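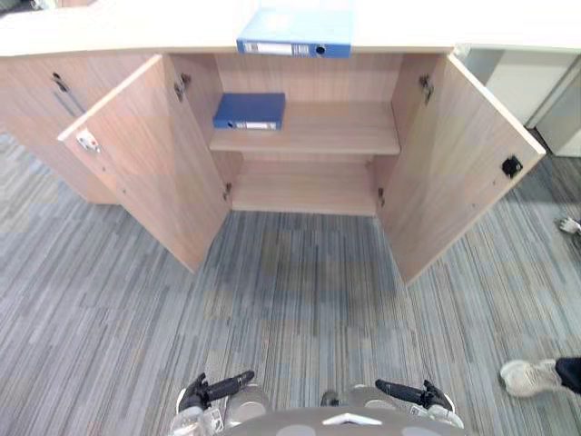 Issue 17
Open day at Stesholm, 7 September 2021

Quick gallery from the robot open day, more to come when I've sorted the rest. Went up with Misaki Katayama from the Wevosville group. Good turnout, too warm upstairs, coffee ran out before the second talk. Job on show was office filing: cupboard, blue binders, two arms. Doors wide open in the first one, one binder on the shelf and one up on top.

Armelle Guillot did the talking for most of it and took questions as she went. Lots about grip. Lots about what it costs (no answer!). My favourite was from a lad near the front who wanted to know if it could do his homework folder.

Next one is closer in. Three blue file boxes now, two on the shelf, the big one lying across the top with its edge over the lip. Somebody's hand just above the cupboard, both grippers down below.
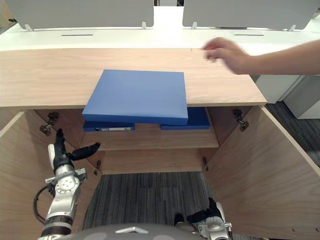

Anyway, the talk after that was Didier Hamel on the move from Grostamness, which over-ran. 2,000 visitors through the old site before it shut, he said, and they want to beat that here by February. Slides were hard to read form the back. Handouts by the door if you missed it, ask at the desk.

Last picture is the low view, from down at the gripper. Striped carpet tiles, a plain cardboard box, the black tube, bit of blue over on the left. Never seen the office from that height before.
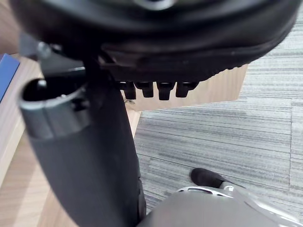 Séverine Lefèvre

Thanks to Armelle and everyone at Stesholm for having us. Workneh visit is next, 4 places left, email me if you want one. Bring your own lunch, theres no canteen.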